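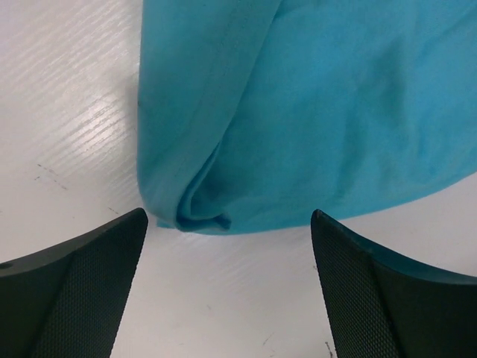 Feb 13, 2025

Folding and fabric bench, notes for me and whoever picks this up next (Mei, probably you)

Back on the knits today, and I am so happy with how this is going! We spent January on woven stuff, napkins and dish towels mostly, and woven stuff behaves itself. You press a crease, it stays where you put it. Soft knits have opinions. Let one drop from any height and the edge rolls under itself, and then you have a fat round border where you wanted a flat one.

Started with the turquoise piece because the color is a joy against the white table. You can read the folds by eye from across the room: anywhere the cloth doubles over it goes a deeper blue, and the little tucked pockets are darker still. The gray ones from the Remel box are miserable by comparison, I lose the creases completely. Raimonds says to just get a better lamp. Maybe, but color first.

Things to try for the flat start:
- lay the piece down, don't drop it
- find a seam before anything else and work out from there
- smooth with the side of the hand, palm drags too much
- leave small wrinkles alone, chase only the big ones

The seam one is Gunārs's idea and it's a good one. On a crumpled piece the seam is the only line you can trust, everything else is just where the cloth happened to land. It can be very faint though. On turquoise it shows up as a slightly darker line and I can follow it with a fingertip if the light is poor.

Did 10 rounds of crumple and flatten before lunch (crumple in one fist, let go, start the clock). Best was the fourth, when I got hold of a proper edge straight away. Worst was the seventh: the edge had curled under, I pulled on what I thought was the bottom, and the whole thing turned over on me. Laughed out loud, Sota came over to see what was wrong. He then did one himself in less time than any of mine, no comment.

Table: the white top is good for contrast but we do get glare on it, a bright patch where the grain goes all shimmery, and pale cloth just disappears in there. Moving the bench a bit away from the window might fix it. Also it's picking up scuffs and a few little gray marks. I had a go at some with a damp cloth, no luck, will ask Aivar what he used on the Trilidlow bench. The dark scratch is there for good I think. Doesn't catch on cotton, I checked, but I'd keep anything fine and silky well clear of it.

Smoothness of the top is otherwise lovely for this. Cloth slides when you want it to. On the old felt cover everything stuck and stretched and we were basically measuring the felt.

Still to do:
- same 10 rounds with the gray, same hands, same lamp
- try one straight out of the dryer, I bet it lies flatter
- write the start position on a card and tape it up so we all begin from the same mess
- sort the Cirillo bag, there are 69 pieces in it and half have no size label

Mei, the turquoise is yours tomorrow if you want it. Please don't iron it!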